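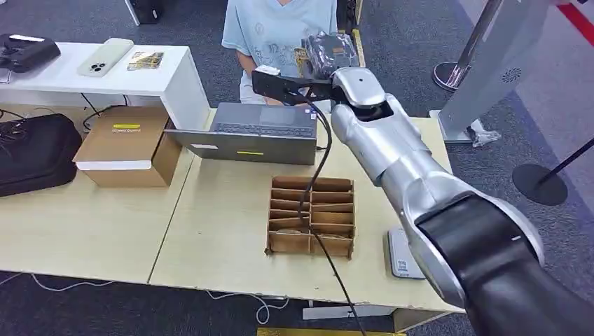

Letters to my aunt, and other slow mail

Print this post | E-mail this to a friend

My aunt in Gernisham has never owned a computer, and when I moved out of state she made me promise I'd write. I said yes the way you say yes to anything when the car is already packed. That was a good while ago now, and last week I mailed her letter number 103. I know the number because she writes it in the corner of each envelope in green ink when it arrives, and then tells me the number in her reply, as if I might want to order a reprint.

I didn't come to letters naturally. The first few were awful – stiff little reports on the weather and my job, with a "hope you are well" at both ends. She answered every one of them with five or six pages about the neighbors, the price of plums, a long quarrel over a hedge, and what she'd dreamed. Somewhere in that first winter I gave up trying to sound like a grown man with his affairs in order and started telling her about burning the rice. Things got easier after that.

What I write with matters more to me than it should. I used a box of Brondano pens for years, the medium ones, and when our corner store stopped carrying them I sulked for most of November. Now I'm on a cheap gel pen that smears if you so much as breathe near it, and my left hand (yes, I'm one of those) comes away looking like I've been handling newspapers. The paper is plain Lutham writing pads, 180 sheets to the pad, no lines. My aunt says my sentences run downhill toward the right and that she tilts the page to follow them.

I usually start at the kitchen table after supper and quit when the tea is gone. Some letters take one evening and some take nine days and have three different moods in them, and I've stopped apologizing for that. If I was cross on page two and cheerful by page four, well, she gets to read the whole stretch of it. She does the same to me. One of hers broke off in the middle of a recipe for lamb and started up again with "I have been to the eye doctor," and I never did get the rest of that recipe, though I've asked twice.

My friend Adeel Qureshi got curious about all this when he was over for dinner and saw a stack of her envelopes on the piano. He has family near Tanoli, a grandfather mostly, and they talk on the phone every few days. He said they'd run out of things to say except "have you eaten." So he tried a letter. It took him a month to finish, and the old man read it out loud to everybody who stopped by the house, including the part Adeel had meant to be private! They're on their fourth or fifth now and he's learned to put the private parts on a separate sheet.

The post office route says it's 2,919 miles from my mailbox to hers, and a letter takes anywhere from four days to most of three weeks. They cross each other all the time. I'll be answering a question she's already stopped caring about while she's scolding me for something I fixed. It used to drive me up the wall, and now I kind of like it – there's always one on the way.

If you want to try it, buy the stamps first. I get a sheet of 18 and keep it in the same drawer as the takeout menus, where I'll see it. Write to somebody older than you if you can, and ask them a real question, like what their first apartment smelled like or who taught them to drive. My aunt's answer to the driving one ran eleven pages and involved a goat.

I've got number 104 half written. She wants to know whether I ever replaced the kitchen curtains, and I haven't, so I'm telling her about the tomatoes first.

Print this post | E-mail this to a friend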